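Toy Sorter and Packer (part-time), Greltar

Okgate runs a toy library and refill service from two rooms in Greltar. Families and nurseries borrow sets of building blocks, puzzles and play food, and send them back when they have finished. We are looking for one person to sort the returned sets and pack them for the next borrower.

Hours: 9.30 am to 1.30 pm, four mornings a week in term time
Start: May
Reference: 2431

What the work involves

You will work standing or sitting at a table, whichever suits you. Returned sets are checked against the card in the lid, wiped down and put back together. Blocks make up most of the work. A full block set has 76 pieces and a nursery set has 120. Missing pieces are replaced from the spares drawers, which are sorted by colour and size. Damaged pieces go in the tub under the bench and are written up in the returns book.

Sets go out in plain cardboard boxes. The blocks go in first, then the card, then paper if there is room left at the top. Please do not tape a box until the card has been initialled.
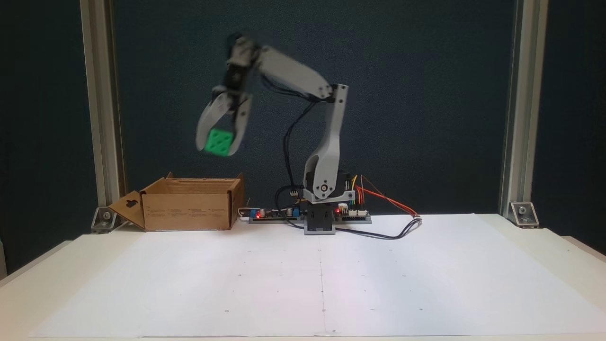

What we are looking for

You do not need experience in a warehouse or a shop. You should be able to tell similar colours apart, keep a written tally and lift a packed box of ordinary size from table to shelf. Heavier nursery orders go on the trolley.

It helps if you have used a label printer, but we can show you. The Brendano shelving along the back wall goes up quite high and there is a step stool for it.

Training is two mornings, paid at the normal rate. After that you would work with one other packer. In the weeks before the summer break we can send out 100 boxes, and extra hours are offered then to anyone who wants them.

How to apply

Write a short letter saying which mornings you can do and hand it in at the Okgate counter, next door to the Ait Ali bakery. Put the reference number on the envelope. Visits to see the packing room can be arranged at the counter before 1 pm.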